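Home Security & Surveillance

Okay so I finally swapped out the doorbell camera and a few of you asked how it went, so this is going to be a long one. Grab a coffee.

Background for anyone new: I've had a Drelitz doorbell for years. Loved it at first. Then the app update in May happened and it started telling me there was a person at my door every time the neighbor's flag moved. Every. Single. Time.

I tried turning the sensitivity down. Then it missed two deliveries in one week and caught a moth.

So over the holidays I bought the Jerkau. It was on sale and I had a gift card, and I'm only human!

First thing I'll say – check your transformer before you buy anything. Mine was the original one from when the house was built and it did not put out enough power for the new doorbell. The thing would boot up, show me a blue ring, and go right back to sleep.

I spent a whole evening blaming the wifi. I moved the router. I moved the router back. It was the transformer.
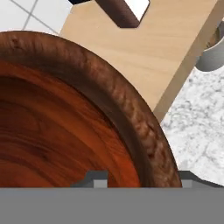 New transformer was cheap and the swap itself is pretty simple if you're comfortable around a breaker box. If you're not, please just pay somebody. I turned the breaker off and then checked the wires with a tester and I still did the whole job flinching.

Mounting. The Jerkau plate is wider than the old one, so the holes don't line up, and I have brick. I do not own a hammer drill. I borrowed one, and wow, what have I been doing with my life. I'd been leaning on a regular drill for every hole in this house like a fool.

Also use the little wedge they put in the box! My door faces the driveway at a funny angle and without the wedge I was getting a beautiful view of my own siding.

Picture quality is a big step up in the daytime. Faces are clear all the way to the sidewalk. I can read the name on the delivery van, which I couldn't before.

Night is more of a mixed bag. With the porch light on it's great. With the porch light off anybody standing close gets kind of bleached out, like a ghost wearing a baseball cap. I messed with the settings and got it a little better by turning the infrared down to low, so try that if you have the same one.

Now the part people keep messaging me about – storage. The Drelitz made you pay monthly or you got basically nothing. With this one I'm recording to a little Balitz box in the hall closet, no subscription. It holds 18 days of clips before it starts writing over the old ones, at least with my settings and my very boring street.

Setting up the Balitz took longer than the doorbell did, I'm not going to lie. It wants a wired connection to the router and my closet is not near my router. There's now a cable running behind the coat hooks and I've been told it's ugly. It is ugly.

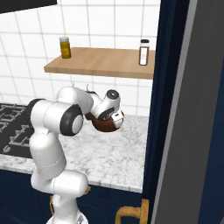
Page 2 of 2

Motion zones! Please draw your motion zones. I left mine on the default for the first day and got 100 alerts before dinner. I drew one box over the walkway and one over the steps, left the street out completely, and now my phone is quiet enough that I look when it buzzes.

Somebody asked about the Malý instead. I had it in my cart for a week. It looks nicer on the wall, for sure, but it runs on a battery and I didn't want to be up on a step stool charging a doorbell in January. If you rent and can't touch the wiring it's probably the one I'd go with.

Total damage was a little under 400 bucks with the transformer, the Balitz and a masonry bit I snapped and had to buy again. More than I wanted to spend. Less than three more years of paying Drelitz every month, by my math.

Things I still don't love: the chime inside only has four sounds and they're all bad, and the app logs me out whenever my phone updates. I wrote to support about the second one and got a very polite reply telling me to reinstall it. I had already reinstalled it.

Oh, and change the default password before you do anything else. Turn on the two-step login too. It's buried under Account and then Privacy, not under Security, don't ask me why.

I'm doing the back gate next, probably with a plain wired camera and no doorbell part. If you've run cable through a stucco wall tell me how you sealed the hole, I'm getting three different answers and one of them is chewing gum.

Monday, January 8, 2018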